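# Put the Cloth Back on the Table

November 29, 2021

Some time in the last twenty years the tablecloth became a thing you own for Thanksgiving. It lives in a drawer for the rest of the year with fold lines in it, and it comes out for relatives. I think this is a mistake. A cloth belongs on the table every day, and it ought to be a loud one.

I grew up with an oilcloth, brown checks, tacked under the edge at the corners. My mother wiped it after every meal and replaced it when it cracked. Then I moved out, bought a table I liked the look of, and spent years protecting that look. I had coasters. I had cork mats. I had a felt pad that went under the laptop. When friends came over I watched their glasses. A table that needs that much attention is more like a pet.

The usual argument for the bare table is that good wood should be seen. Trygve Moen, who refinished mine after a candle accident, holds this view strongly and told me so while I was paying him. He charged me 82 dollars for the one spot. I don't dispute that it's a good-looking table. But I see it mostly from above, with mail on it, and I can take the cloth off any time I want to admire the grain. In the past year I have wanted to do that twice.

The second argument is laundry. People picture a cloth as one more thing to wash and iron. Washing is real. I do it every week or so, more often in berry season. Ironing is optional, and I have opted out. If you pull a cotton cloth from the dryer before it's bone dry and lay it straight on the table, the wrinkles mostly drop out by supper. The ones that stay don't bother anybody who came to eat.

Color is where I part ways even with other tablecloth people. Stores are full of oatmeal, fog and natural linen. Gudrun Berge and I have gone back and forth about this since she bought a cream one from Jonemska, a lovely heavy thing that she now covers with a second, smaller cloth so the cream one stays clean. She has a tablecloth for her tablecloth. I told her to get stripes.

Stripes do a lot of work. Coffee drips onto a plain pale cloth and that's all you see until wash day. On a cloth with red, turquoise and magenta all going at once, a drip has to compete. Mine isn't cleaner than Gudrun's, but it looks fine on day five and hers looks tired on day two. I also like having it there in November, when it's dark by the time I start cooking and everything outside the window has gone the color of cardboard.

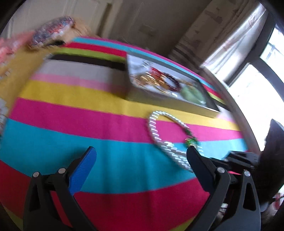
*Red, yellow-green, turquoise, magenta: stripes on a round table.*

A word on round tables, which give people trouble. They assume a round table needs a round cloth, and round cloths are expensive and never the right size. A square one works. The corners hang lower than the sides and after a day you stop noticing. Straight stripes on a round top look a little off at first, and I have come to prefer it. A round cloth with a border print tells everybody exactly where to sit. Stripes just run across and off the other side, and you put your plate down wherever.

Then there is noise. I didn't expect to care about this. A bare table clatters. Forks, keys, the lid of a pot set down too fast, all of it rings in a small kitchen. With cloth on it the same meal is quieter, and people seem to stay longer. I can't prove the second part. Kjell Ekström, who eats with us most weeks and notices nothing, asked if we had changed the chairs.

I'll grant the other side a few things. If you have a cat who climbs, a cloth with a long drop is a ladder. If you roll out dough or do jigsaw puzzles, you'll be taking it off and putting it back, and that gets old. Toddlers pull. For a couple of years you may be better off with something short, or with clips, or with my mother's oilcloth and its tacks. And cheap dye does run. Wash a bright cloth alone the first two times, in cold water, and keep your white shirts out of it.

None of that is a case for the drawer. The drawer says the cloth is too good for an ordinary supper, and an ordinary supper is what most of us are having. I ate leftover soup on mine last night and spilled some. The cloth is in the wash now with the dish towels, and the table looks cold without it. I have been thinking I should buy another so there's one to put on while the first is drying. Gudrun says Pettigrew has some on sale, mostly beige.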